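Pouring Between Two Glasses with a Hand on an Arm
Project report, Rukby shared workshop
Sep 29, 2024

4. Building the work place

We were given one table in the shared workshop, near the sockets. The arm was already mounted when we came in February, so our own work was the hand, the wiring and the control program, which we named Prallo. The table top is light, and in our first trials the edges of the glass were very hard to find on it. Therefore we covered it with a dark cloth and fixed it with clear tape. The cloth has folds, and we learned to smooth it before each series.

5. The pouring movement

The movement has three stages: closing the fingers, lifting, and tilting the wrist. Closing was the most difficult. With too much force the beaker turned in the fingers, and with too little it slid down. We wrote the finger positions by hand in a table and changed them in small steps. In total we recorded 1,482 trials, and the log file has 3,000 lines, as every trial writes a line at the start and most of them write another at the end.

We used only clear water. The beaker for receiving stands on the cloth and is put back to its mark by one of us after every trial.

6. What we would change

The cables should go through a channel under the table. Now they hang free, and 2 times a foot pulled one of them out. We also want to write the tilting speed again, as it is the same from start to finish, and a person pours more slowly at the beginning. The other groups in the workshop asked for our finger table, and it is saved in the Prallo folder together with the log.

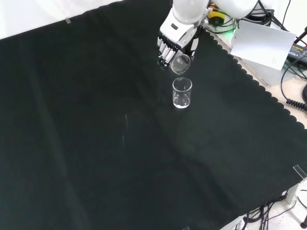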